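Robot Club Winter Build: The Gallery

Okay, I promised the parents' list I'd get the gallery page up before everyone forgot what we did over break, so I'm typing this on 1 January 2022 with a plate of leftover cookies next to the keyboard. Happy New Year, everybody!

For anyone new, I'm Amarachi Lawal and I run the after-school robotics club with Boonsong Petchrat (he does the wiring and the grown-up stuff like budgets, I do the code and the yelling). We have 18 kids this year, which is the most we've ever had, and we split them into teams for the Panton Home Helper Challenge. If you haven't been following along, the challenge is household chores. You pick a chore, you build or program an arm that can do it, and in the spring you go stand in a gym with a lot of other tired people and show the judges.

Our kids picked laundry. I voted for setting the table! I got outvoted by a landslide, and I'm over it now, mostly.

So a quick catch-up on where we are. The fall went almost entirely into the gripper. The first set of fingers was too blunt and just shoved things across the floor, like somebody trying to pick up a sock while wearing oven mitts. Ebere Ekpo redrew them as tapered ones, and then redrew them again when the left one kept working loose, and by the time we let out for break we had a pair that could hold a T-shirt, a washcloth, and (for a whole glorious minute) Musa's hat. Khrystyna-Mariia Dovhaniuk wrote the program that decides how hard to squeeze. She started out with one squeeze setting for everything, and that worked great right up to the day we tried it on a full juice box. We mopped. She now has a proper table of settings, and she guards it like a dragon.

The budget, because people always ask: we had 2000 dollars from the Nwachukwu grant and we've got 400 left, and Boonsong would like me to add that the 400 is for travel and is NOT for a second arm. I have added it, Boonsong.

The winter build itself was the part I was most nervous about. All fall the kids practiced on a tabletop with everything set out neatly at the same height. For the challenge you have to reach down to floor level, next to a real machine, with a real basket, and the basket is never quite where you left it. Reaching down changes everything. The arm comes in at a different angle, the wrist has to tilt more, and the camera sees a bunch of floor it has never seen before. Musa Adebisi spent a whole afternoon on shiny surfaces alone, muttering at the screen about reflections, and I don't think he stopped to eat lunch until Boonsong put a sandwich in his hand.

We also had a long argument about what should go in the basket. The rules say "soft household items" and leave it at that. Team one wanted towels. Team two wanted stuffed animals, on the grounds that stuffed animals get washed too and are way more fun to look at for hours. You can guess who won. The furry ones are harder than they sound, by the way! Fluff squishes down to nothing when you grab it, so if you close on just the fur you come up with air. Khrystyna had to add a whole new row to the dragon table.

Anyway, enough from me, on to the pictures. Tap to make it bigger if your phone is being stubborn.

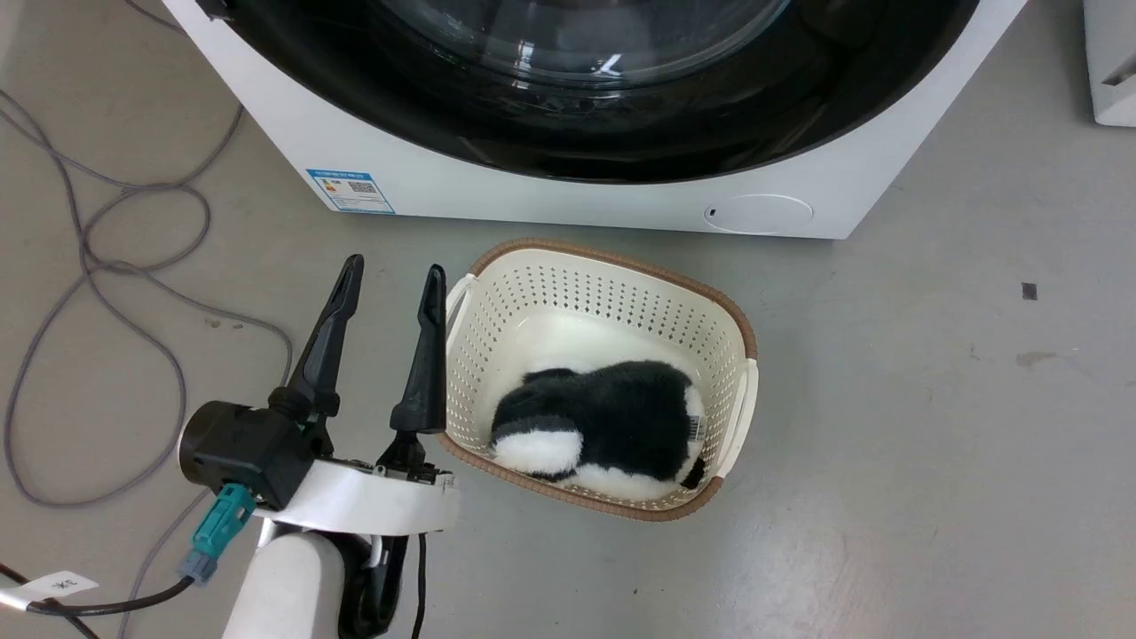

LAUNDRY TASK: BASKET PRACTICE

Fingers open and pointed at the basket, with our black-and-white fuzzy friend lying inside on its side. Penguin? Some relative of a penguin? Half the club says yes and the other half has theories. The camera gets a good look at that dark glossy door too, bright highlights and all, so Musa, this one's for you. And yes, Boonsong, I see the gray cable all over the floor.

Back to regular meetings later in January, same room, same time. Bring a water bottle with a LID, please.

37 shares | 4 comments

Ebere Ekpo
The fingers look so good from this angle!! Can I use this one for my poster?

Amarachi Lawal
Ebere, of course you can, they're your fingers!

Fluler
Grandpa of a club kid here. My vote is penguin. Does it fold the clothes too or is that next year?

Musa Adebisi
please do not give them folding ideas. I'm still not done with the reflections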